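Storage Habits in a Small Bedroom
Project report, Home Spaces unit, group Poltlow
July 6, 2023

So for our project we picked the most boring piece of furniture we could think of, the cubby shelf, and I ended up kind of loving it! Our question was simple. If you give a small bedroom one big open shelf and no drawers, does stuff get put back where it belongs, or does it just migrate to whatever square is closest to the door?

We started in April with a survey. We sent it to 70 people in our dorm and got 39 back, and most of the answers were one line long (fair enough, it was midterms). The thing that kept coming up was small baskets. People said open squares are great for books and awful for chargers, socks and hair ties, and that a basket fixes that as long as you can pull it out with one hand.

That gave us our second part, the bedroom setup. White walls, tile floor, a tall white cubby shelf against the wall and red plastic baskets with mesh sides. I wanted cloth bins, and I got outvoted. The plastic ones are easier to wipe down and you can sort of see what's in them through the holes, so okay, I've come around.

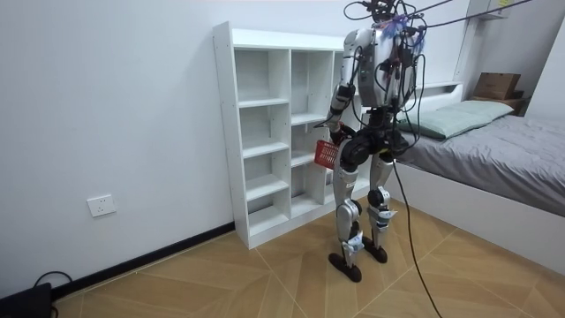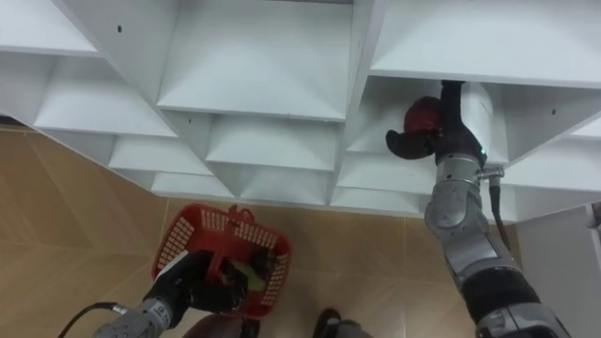 Octavio Arango read our draft and wrote back that we were giving baskets too much credit. In his view the height of the square matters more than what you put in it, and anything you have to crouch for turns into long-term storage no matter how nice the container is. He also wanted us to ask people how tall they are, which we hadn't thought of at all.

I think he's half right. In the survey, 16 people said they keep things they never use in the bottom row, and that fits his idea pretty well. But several of those same people said they'd use the low squares more if they had a basket to grab, so we left our basket section in and added a height question to the next version.

Still to do: retype the survey with the new question, fix the labels on the second chart (the colors are swapped), and return the spare baskets to the supply closet before the room gets booked again.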